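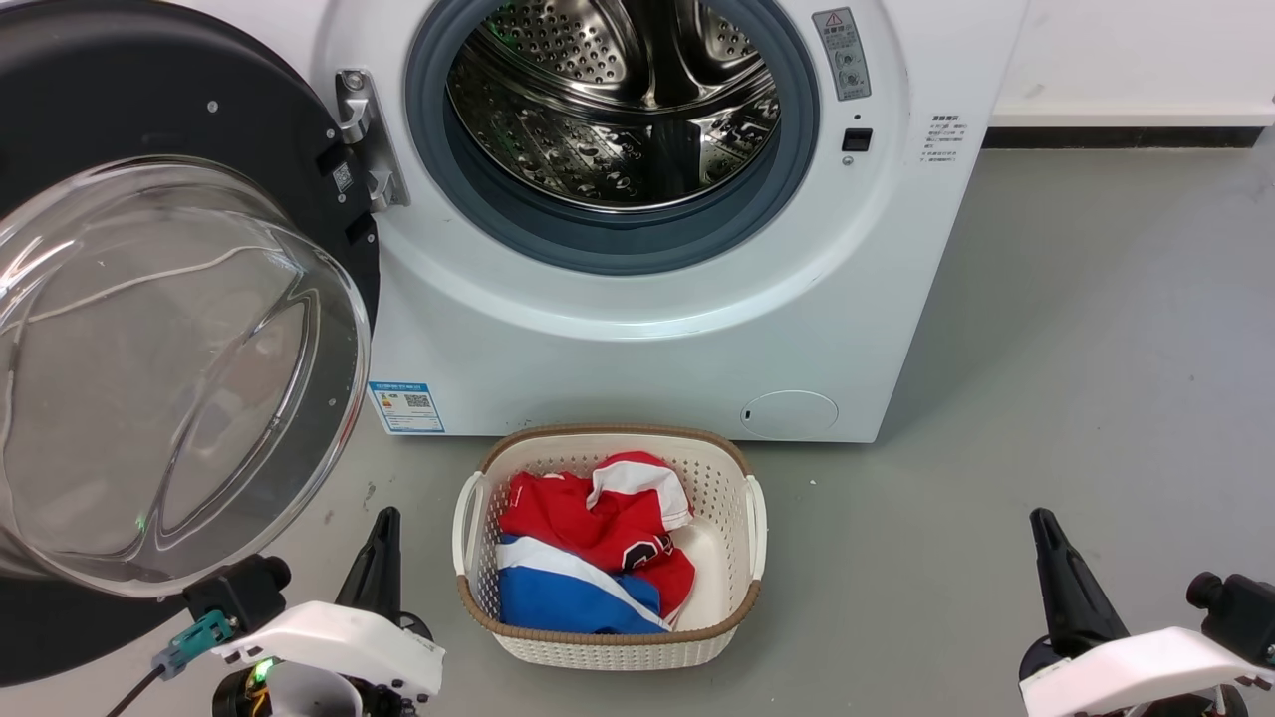 Front loader, door open.

September, 7:40 a.m. Solar notebook, Dillholm roof array

Read the Skillach storage brochure again over coffee. Still don't buy it. They claim the salt tank at Pomare holds enough heat to run the turbine for 11 hours after sunset, but I can't find what load they ran it at. Full output or idling along at a tenth? The chart has no scale on the left side. I've asked for the raw log twice.

Meanwhile our own numbers. String 2 is down again compared with its neighbors. Denville office says dust. Maybe. We washed the panels last month and the gain was gone in 7 days, and I don't remember seeing that much dust. My bet is a bad connector, or the combiner box getting hot after lunch. Will put the clamp meter on it at noon before anyone orders another cleaning.

The cleaning quote is 3,000 for the season, by the way. For that money I want to see a before-and-after on one string with the one beside it left dirty. Nobody has done this. The sales sheet compares a washed June week to an unwashed April week — come on.

12:15 p.m. Clamp meter done. Current on string 2 is low but steady, no jumping when I wiggle the leads. So probably not the connector I blamed this morning. Box lid warm, nothing alarming. Could be shade from the new vent pipe, which would also fit the dip starting before lunch. Need to go up and look at the shadow at 9 and again at 10.

Inverter clock is still one hour off from the logger. Anyone pulling data for the Denville report, fix that first or the morning curve will look wonderful and mean nothing.

To do: tape over the spare port on the combiner, find the good ladder, ask Skillach a third time.

We use cookies to improve your visit. Accept / Manage settings

Search this notebook... Go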